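Pre-session software check, hand-held grippers, upper floor. Checked by Duván Muñoz, July.

1. Recorder build 2627 on all units — OK
2. Head and gripper clocks within 20 ms — OK
3. Marker detection, both hands — OK, left slow to start
4. Free disk over 500 GB — FAIL, clear before next run

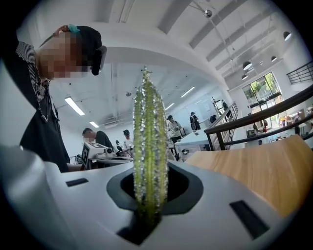
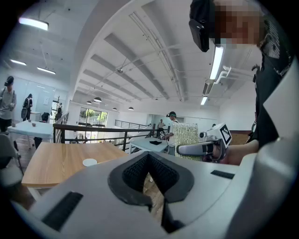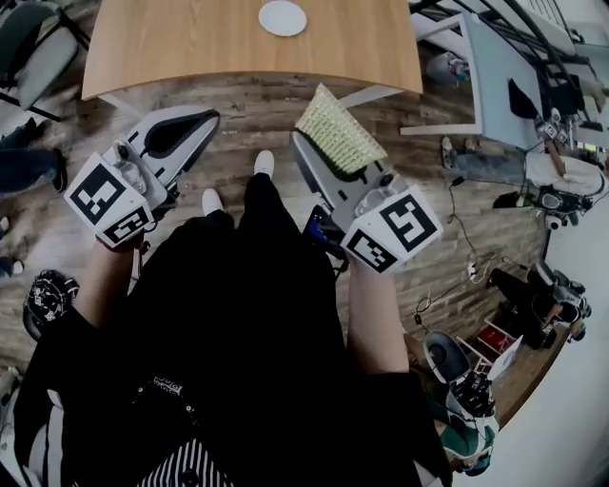
Pose tracking dropped out 11 times in the morning log, all on the right hand. Replay the segments with the brush in the right jaws first — the marker cube behind them should give a clean reference. Kittipong Srithong to retune the filter.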